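Prevent Opens Computer Repair and Reuse Workshop in Jurnbridge

JURNBRIDGE — Saturday, July 13, 2019 — Prevent, a nonprofit that keeps used electronics out of the trash, today opened a workshop where desktop computers will be taken apart, repaired and passed on to local households and small organizations. The workshop is on the ground floor of the former Zoltmont printing building and will be open to the public two afternoons a week.

Prevent has collected used office computers in the Jurnbridge area for several years. Until now the machines were stored in one building and repaired in another, and many waited months for a bench. The new space puts intake, repair and parts storage on one floor. Prevent expects to handle 700 desktop computers in its first year there.

"Most of the towers we get were taken off a desk when the office bought new ones," said Sibel Özkan, director of Prevent. "They need a drive, or memory, or a power supply. We want to do that work here and get them back into use."

Each computer will be opened and checked before any parts are ordered. Memory, graphics cards, drives and power supplies that pass testing but are not needed in the original machine will be kept for other repairs. Drives will be erased before they are used again, and owners may ask for a drive to be returned or destroyed instead. 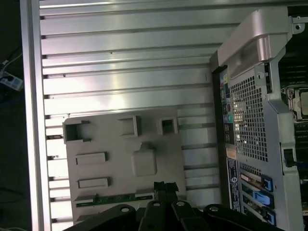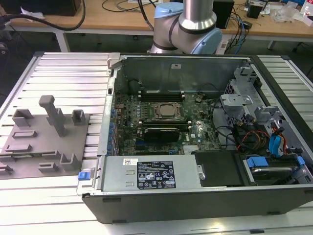

Desktop computer hardware on the workbench.

Parts that cannot be reused will go to Toprak, a metals and plastics recycler, which has agreed to collect from the workshop every month. Steel cases, circuit boards and cables will be sorted on site before pickup.

The workshop will also offer training. The first course begins in August and has 23 places. It covers opening a desktop computer safely, replacing common parts, finding simple faults and installing an operating system. No earlier experience is needed. The course is free to Jurnbridge residents, and tools are provided.

"People are often nervous about taking the side off a computer," said Khrystyna Marchuk, who will teach the course. "We start with machines that are already out of service — if something goes wrong, it goes in the parts bin and we try again."

In the same month, 68 repaired desktops will be given to families and community groups on the current waiting list. New requests can be made at the front desk during public hours.

Prevent accepts desktop computers, monitors, keyboards and power cords in any condition. Printers and televisions are not accepted at this location.

Media contact: Mercedes Huanca, Prevent press office, Jurnbridge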